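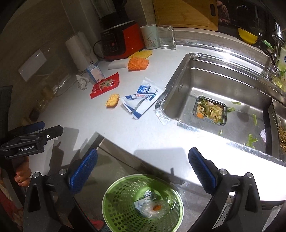
About Trorner

January 5, 2026
By the Trorner office, Flimville
7 min read

Most "about us" pages for cooking schools are written by people who want you to think of a farmhouse in October with something in the oven. We have read a lot of them, and after four or five we couldn't tell you which school was which. They all have a passion. They all have a journey. We have a lease in Flimville, a second teaching kitchen in Hutau and a list of classes, and we'd like to tell you how we run them so you can decide whether to spend your money.

Trorner teaches adults to cook dinner at home. We opened in 2000. Back then the evening class catalogs were full of sugar work and sushi, and the person who could not get rice and a chicken thigh onto a table at the same time had nowhere to go. There are a lot more places to learn now, and most of them are free and on your phone. We're not convinced this has helped. People come to us having watched hundreds of short videos, and they can describe three ways to spatchcock a bird but have never cooked an onion long enough.

What we doubt

We doubt the 20-minute meal. We've cooked a good many of them out of books, with a timer, and the 20 minutes always begin after the garlic is peeled and the oven is hot. Our own class recipes give the time from walking into the kitchen to sitting down, washing up left out, and the numbers look terrible next to anybody else's. One of our lentil dishes says 45 minutes. It takes 45 minutes.

We doubt most gadgets. Students ask which garlic press to buy, which chopper, which set of nested bowls. We don't sell equipment and we take no commission from anyone who does. A knife you don't mind sharpening and a heavy pan will get you through everything on our beginner course. If you already own the gadget, bring it to class and use it, we won't confiscate it.

We doubt the word "authentic," too. Two of our instructors grew up in households that made what was supposedly the same fish stew, and the two pots have almost nothing in common apart from the fish. We teach both. If you ask which one is right you'll get an argument that lasts until closing.

And we have come to doubt certificates, including our own. For several years we handed one out at the end of the beginner course, on thick paper. It said you had completed the course, which was true, and it was being read as saying you could cook, which depended. We stopped printing them. You can still have a letter saying you attended if an employer is paying.

How classes run

Evening classes last three hours. The first half hour is talking, and we'd cut it further if we could. After that you work in pairs at a counter with your own burners, and you cook the whole dish from raw ingredients, including the boring parts. Nothing comes pre-measured in little glass dishes. We tried that one season and people left having learned how to tip things out of little glass dishes.

The groups are small. We know every school says so. In our case the size is set by the number of burners, and we have turned down several offers to squeeze in folding tables along the wall.

The beginner course is seven sessions, one a week. It goes eggs, onions, rice, a roast, beans, a sauce you can make with your eyes half closed, and then a last session where we give you a bag of groceries and no recipe. People dread that last one. Some of them produce a very odd dinner. You may repeat it for free if you want another try, and plenty do.

We ask you to eat what you made, sitting down, before you leave. It's surprising how many cooking classes send everything home in a box, so that you only find out it needed salt when you are alone with it at ten at night.

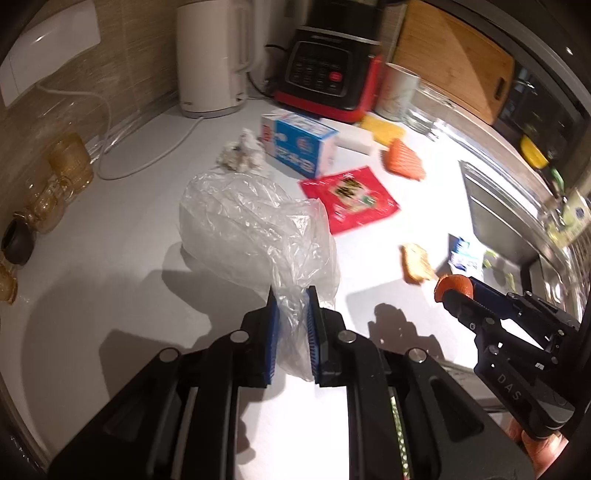
Storage and leftovers get a good half of the beans session, and students are usually impatient about it until they've had a week of throwing food away. There is a lot of confident advice around on this subject and we repeat as little of it as we can. We teach you to cool things promptly, put them in the fridge, write on them what they are, and put the older one at the front. Whether you need a special drawer liner to keep lettuce crisp is something we leave to the people selling the drawer liner.

Hutau

The Hutau kitchen came later and we argued about it for a long time. Expanding is the thing businesses do when they can't think what else to do, and we had watched a couple of schools we liked open second and third sites and then close all of them. What settled it was dull. A fair number of our Flimville students were driving in from Hutau, the drive is bad in winter, and they kept missing the roast.

It runs the same beginner course on the same recipes. It does not run the baking course, for the simple reason that we haven't found an oven there we trust. The one it came with browns on the left. You learn to turn the tray, which is a useful habit, but we won't charge bread prices for it.

The Peixoto shelf

Anyone who has taken a class with us is welcome to borrow from the cookbook collection in Flimville, which we call the Peixoto shelf after the grocery that used to be in the building. It began with what the instructors were willing to part with. Each book has a sheet of paper in the back where borrowers write what they cooked and whether it worked. Those sheets are better than the books in several cases. One very handsome volume has been out many times and has a column of polite notes all saying that the cake sank.

Please do write on the sheet. Please don't write in the book. Return it within a month or so, and we'd like it back with sauce on it if the alternative is not at all.

What we charge and why it isn't on this page

Prices change when rent and groceries do, and we got tired of old figures living on in corners of the internet and being quoted back at us. The current ones are on the booking page. There's no membership, no premium level and no discount that ends at midnight. If you can't come, tell us two days ahead and we'll move you to another date. Less than that and the food has already been bought, so we keep the fee -- you are welcome to send a friend in your place.

We do private groups now and then. We have mixed feelings about team building. If your office would like to cook a meal and eat it, good, get in touch. If it would like the meal to reveal something about leadership, there are other firms for that.

Should you come?

Maybe not. If you can already make four or five dinners you like, the beginner course will bore you, and the office will tell you so if you ask before booking. Try one of the single evenings. If you hope to work in restaurants, go and work in one for a month first and see how your feet feel.

Both kitchens are up one flight of stairs. Hutau has an elevator, Flimville does not. Tell us about allergies when you book and again when you arrive, and wear shoes that cover your toes.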